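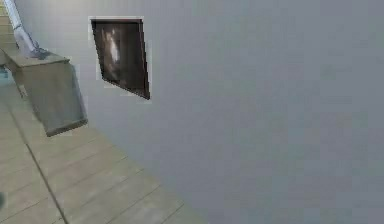

백테스트는 왜 늘 나보다 부자인가

작년 봄부터 퇴근 후에 자동매매를 만지고 있다. 정확히는 자동매매를 만진다기보다 자동매매가 나를 만지는 쪽에 가깝다. 밤 11시에 노트북을 열면 새벽 1시에 닫게 되는데, 그사이에 바뀐 것은 보통 이동평균 기간 하나다. 20이던 게 21이 되었다가 다시 20이 된다.

지금 쓰는 프로그램은 Nokier라는 것이다. 처음에는 Istlow를 썼다. Istlow는 화면이 예쁘고 버튼이 둥글둥글해서 손실도 좀 둥글게 보이는 장점이 있었는데, 분봉 데이터를 길게 불러오면 조용히 앞부분을 잘라 먹었다. 에러 메시지도 없었다. 나는 그것도 모르고 석 달 동안 내 전략이 하락장에 강하다고 믿었다. 하락장이 데이터에서 빠져 있었으니 강할 수밖에. 시험 범위에서 수학을 빼면 나도 수학을 잘한다.

Nokier로 옮기고 같은 전략을 다시 돌렸더니 연 수익률 41퍼센트가 9퍼센트가 되었다. 수수료는 아직 안 넣은 숫자였다. 수수료를 넣으니 8퍼센트 손실이 나왔다. 매매를 얼마나 자주 했으면 그 차이가 다 수수료인가 싶어서 체결 내역을 열어봤다가 스크롤을 포기했다. 내 전략의 진짜 수혜자는 증권사였다. 명절에 선물세트라도 하나 보내주면 좋겠는데 연락은 없다.

과최적화라는 이름의 취미

책에서는 과최적화를 조심하라고 한다. 나도 조심했다. 조심하면서 했다.

과정은 대략 이렇다. 처음에는 조건이 두 개였다. 가격이 장기 평균 위에 있을 것, 단기 평균이 올라가고 있을 것. 소박하고 좋았다. 그런데 결과 그래프를 보면 꼭 중간에 움푹 파인 데가 하나 있다. 그 구덩이만 없으면 얼마나 아름다울까. 그래서 변동성 조건을 하나 넣는다. 구덩이가 반쯤 메워진다. 그러면 그 옆의, 전에는 보이지도 않던 작은 구덩이가 눈에 들어온다. 거래량 조건을 넣는다. 월말에는 쉬게 한다. 오전 10시 전에는 안 산다. 왜 10시냐고 물으면 할 말이 없다. 9시 50분으로 하면 그래프가 못생겨진다.

그렇게 해서 조건이 28개까지 간 적이 있다. 그래프는 자로 그은 것처럼 오른쪽 위로 올라갔다. 나는 그걸 캡처해서 휴대폰 배경으로 해놓고 이틀을 살았다. 사흘째 되는 날, 빼놓았던 최근 1년 데이터를 넣어봤다. 배경화면은 원래 쓰던 걸로 돌려놓았다.

지금 돌아가는 건 조건이 네 개다. 네 개인 데 무슨 철학이 있는 건 아니고, 내가 안 보고 외워서 말할 수 있는 개수가 네 개까지라서 그렇다. 자다가 깨서도 왜 샀는지 설명할 수 있어야 한다는 게 요즘 기준이다. 실제로 자다가 깨서 계좌를 확인하는 날이 있으므로 꽤 실용적인 기준이다.

체결이라는 현실

백테스트 안의 나는 언제나 종가에 산다. 원하는 만큼, 원하는 가격에, 한 번에. 거기는 호가창이 텅텅 비어 있어서 다들 나한테 순순히 판다. 현실의 나는 지정가를 걸어놓고 한 틱 차이로 안 잡힌 종목이 날아가는 걸 본다. 잡히는 건 주로 떨어지는 것들이다. 생각해보면 당연하다. 내려오는 가격이라야 내 지정가에 닿으니까. 이 당연한 걸 이해하는 데 반년이 걸렸다.

그래서 요즘은 주문 로직에 시간을 더 쓴다. 진입 신호가 나오면 일단 절반만 지정가로 걸고, 5분 동안 안 잡히면 취소한다. 절반이라도 잡히면 손절 주문을 먼저 넣고 나머지를 건다. 순서가 중요하다. 처음에 이걸 반대로 짜놨다가 프로그램이 나머지 절반을 기다리는 동안 손절 없이 한참을 내려간 적이 있다. 프로그램은 잘못이 없었다. 시킨 대로 성실하게 기다렸다. 나보다 참을성이 좋다.

부분 체결 처리는 아직도 마음에 안 든다. 열 주를 걸었는데 세 주만 사졌을 때, 손절 수량은 세 주여야 한다. 예전 코드는 열 주를 팔려고 들었고, 증권사 서버는 잔고 부족이라며 주문 전체를 거절했다. 그러니까 손절이 필요한 순간에 손절이 통째로 없었다. 로그에는 빨간 줄이 한 페이지 가득 찍혀 있었고 나는 그 시간에 회의 중이었다. 회의에서는 리스크 관리 얘기를 하고 있었다.

데이터 이야기를 조금만 더

데이터는 Ruppert라는 데서 월정액으로 받는다. 싼 편이다. 싼 데는 이유가 있어서, 액면분할이 있었던 종목은 가끔 하루 만에 반의반 토막이 난 것으로 나온다. 내 전략은 그걸 보고 역사적인 저점 매수 기회라고 판단한다. 백테스트 수익의 상당 부분이 이런 유령 폭락에서 나왔다는 걸 알았을 때는 좀 서운했다.

그 뒤로 하루 변동폭이 말이 안 되는 날은 따로 뽑아서 눈으로 본다. 자동매매인데 눈으로 본다. 커피 한 잔 놓고 차트를 한 장씩 넘기다 보면 이럴 거면 그냥 손으로 매매하지 싶지만, 손으로 할 때의 성적을 알고 있어서 그 생각은 오래가지 않는다.

상장폐지된 종목이 빠져 있는 문제도 있다. 살아남은 회사들만 모아놓고 돌리면 뭘 해도 괜찮게 나온다. 동창회에 나오는 애들만 보고 우리 학년 다 잘 산다고 하는 것과 비슷하다. Hukthorpe에서 폐지 종목까지 들어간 데이터를 판다고 해서 견적을 봤는데, 내 계좌의 연간 기대수익보다 비쌌다. 기대수익이라는 말도 내가 후하게 잡은 것이다.

그래서 지금은

실제 돈은 아주 조금 넣고 돌린다. 잃어도 저녁 메뉴가 바뀌지 않는 금액이다. 10월부터는 매매일지도 쓰고 있는데, 규칙은 하나다. 장중에 파라미터를 건드리면 무조건 적는다. 첫 달 일지를 다시 읽어보니 매매 기록보다 그쪽이 더 길다.

다음 글에는 손절 폭을 고정 비율로 두는 것과 변동성에 맞춰 늘렸다 줄였다 하는 것을 비교해볼 생각이다. 코드는 다 짰고 결과도 나와 있다. 변동성 쪽이 더 좋게 나왔는데, 너무 좋게 나와서 어디가 틀렸는지 찾는 중이다.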